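Orkthorpe 881 Floor Mosaic, Matt Glazed Porcelain
Home / Wet Areas / Floor Tiles / Mosaic Sheets
Supplied by Prorkitz
Product code: 881
Sold by the full carton. Cut sheets and part cartons are not returnable.

Overview
Orkthorpe 881 is a mesh-backed porcelain mosaic for internal floors in bathrooms, laundries, change rooms and covered entries. The square format follows a fall to a central waste without diagonal cuts in most layouts. The glaze is matt and does not need sealing. The range replaces Vlachou, which was deleted in February. Vlachou sheets have a different joint width and will not align with 881 on the same floor.

Dimensions and packing
Sheet size, nominal: 275 x 275 mm
Backing: fibre mesh, water-resistant adhesive
Edge: cushioned
Pallet: 367 kg gross, shrink-wrapped
Sheet size is measured joint centre to joint centre. Allow for cuts and breakage when ordering, and order the whole job at once so that it is drawn from one batch. The batch number is printed on the short side of the carton. We can't guarantee a match on later orders.

Colour range
Sea Glass, Bone, Basalt and Wet Slate. Basalt has the least variation between batches. Sea Glass varies more than the others and should be laid from several open cartons at a time. Colour samples are posted free of charge, one per colour per address, and represent the current batch only.

Substrate
Concrete, screed, or fibre-cement tile underlay fixed to the underlay maker's instructions. Not for direct fixing to particleboard, strip flooring or existing cushioned vinyl. New concrete must be cured and free of release agent, curing compound and laitance. Where a waterproofing membrane is installed, confirm with the membrane supplier that the adhesive is compatible before opening cartons. Underfloor heating is acceptable. Switch it off before laying begins and leave it off until the grout has cured.

Falls
Form the fall in the screed, never in the adhesive bed. Minimum fall for general bathroom floor areas is 1 in 100 unless the project documents or local requirements call for more. Shower areas are usually steeper. On linear grates, run a single plane and keep full tiles at the grate edge.

Laying
1. Dry lay the first two rows and check joints against a straightedge.
2. Apply a flexible cement-based adhesive with a small notched trowel, then flatten the ridges with the straight edge of the trowel. Full ridges will push up through the joints.
3. Place sheets with the mesh down. Beat in with a rubber grout float and a timber block.
4. Adjust joints between sheets within the open time of the adhesive. Where a sheet joint reads wider than the joints inside the sheet, slit the mesh and move the edge row.
5. Rake out adhesive standing in the joints before it sets.
6. Carry movement joints in the substrate through to the surface. Fill internal corners and perimeters with neutral-cure silicone.

Grouting
Use a fine cementitious or epoxy grout. Small-format mosaic takes more grout than the same area of large tile, and estimates taken from a large-tile chart will fall short. Trial dark grout on a spare sheet first, particularly with Bone. Clean off with minimal water and change the bucket often.

Maintenance
Sweep, then mop with a neutral detergent. Do not use wax or acrylic sealers. Cement haze can be removed with a proprietary haze remover after the grout has cured. Test on an offcut and rinse twice.

Not recommended for
Pool interiors, freezer rooms, external unroofed areas, forklift traffic.

Availability
Stocked at the Stukanstead warehouse. Current holding is about 100 cartons across all colours, most of it Basalt. Wet Slate is on back order. Pickup is by appointment and the driver must carry the order number. Pallet deliveries are kerbside only; tail-lift trucks must be requested when ordering.

Technical enquiries: Maarten Meijer
Trade accounts and samples: Pascal Kuhlmann

Gallery

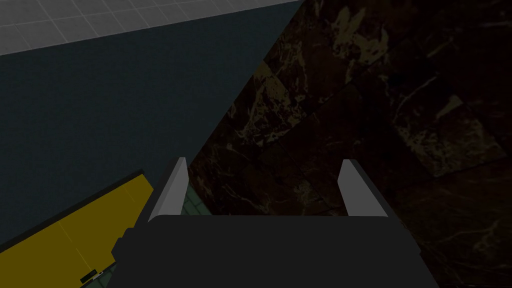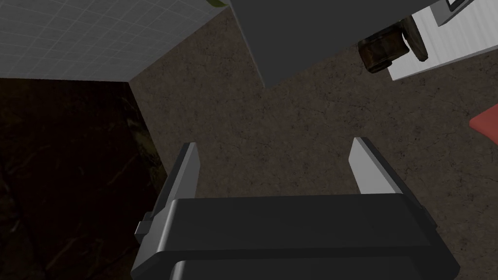
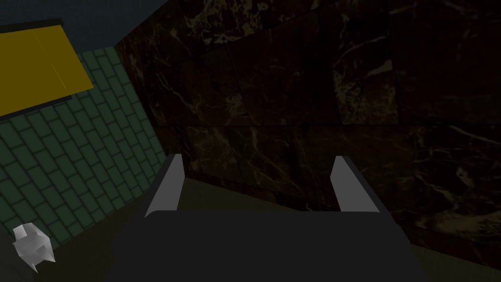 Computer renders. On-screen colour is indicative only.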